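About Korkau

Korkau runs a juried craft market and a year-round registry of working makers. The market is held each July in the Gurkolby building, a former seed warehouse with a level floor and two loading doors. The registry is kept online and is open to the public at no charge.

The organization began as a shared booth-rental account among weavers and potters who were tired of paying separate deposits. It was set up as a nonprofit once the deposits grew larger than the rent. The registry now lists 1,302 makers, sorted by material, process, and county. An entry stays active for three years and then has to be renewed by the maker.

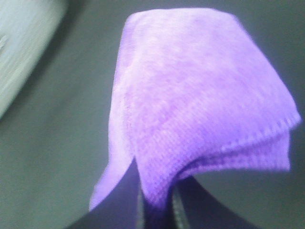
How work is selected

Applicants submit five photographs of finished work, one photograph of work in progress, and a written statement of process. The statement should name the materials, the tools, and any step done by someone other than the applicant. Names are removed before review.

Each application is scored by three jurors working separately. Jurors serve for two seasons and may not apply to the market during that time. Scores are given for construction, finish, and consistency across the submitted pieces. Price isn't scored. If two jurors differ by more than four points, the application goes to a fourth reader, whose score replaces the one farthest from the middle.

Work assembled from commercial kits isn't accepted. Cast work is accepted if the applicant made the original. Prints must be numbered, and the edition size must appear on the label.
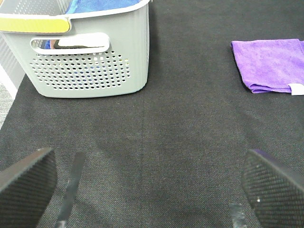 Booths are assigned by lot within each material group, with corner spaces drawn last. Makers who need water or a dedicated electrical circuit are placed along the north wall, where the supply lines run. Standard booths are ten feet by ten feet. Half booths are available to first-year exhibitors and are shared in pairs. Setup takes place the evening before opening, and vehicles must be clear of the loading doors before the aisles are carpeted.

Fees and sales

Korkau charges a flat booth fee and takes no commission. Each maker handles their own sales, tax collection, and receipts. Application fees pay for the review process and nothing else. The most recent market recorded 2,737 paid admissions, and gate income covered the building rental.
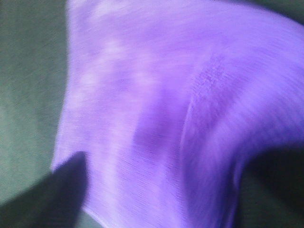 Outside the market season, the Gurkolby building is used for bench classes and for the Iyengar Loan Shelf, a lending collection of looms, presses, and hand tools. Items go out for up to six weeks against a refundable deposit. Borrowers must be listed in the registry or enrolled in a class.

The registry software, Totier, was written for Korkau and is maintained under contract. Makers can edit their own entries at any time, and changes appear overnight. Requests to correct or remove an entry should be sent through the contact form, with the registry number in the subject line.

Page last revised 17 January 2020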